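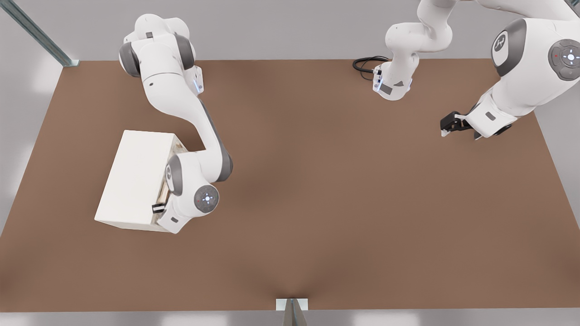
Arbeitsplatzgestaltung, Einheit 4: Arbeitsflächen und Greifraum

Der Greifraum wird von der Vorderkante der Arbeitsfläche aus bemessen. Zu unterscheiden sind der kleine Greifraum (Unterarm bewegt, Oberarm anliegend) und der große Greifraum (Arm gestreckt, Rumpf ruhig). Häufig benutzte Teile gehören in den kleinen Greifraum.

Matte Oberflächen sind vorzuziehen – Reflexblendung erschwert das Erkennen kleiner Teile.

Übung: Greifraum für den Montageplatz Karnau im Maßstab 1:20 zeichnen, Tischtiefe 80 cm. Abgabe bei R. Cusi bis Mittwoch, 14. August.

Lektüre: Skript Meng, S. 291 ff.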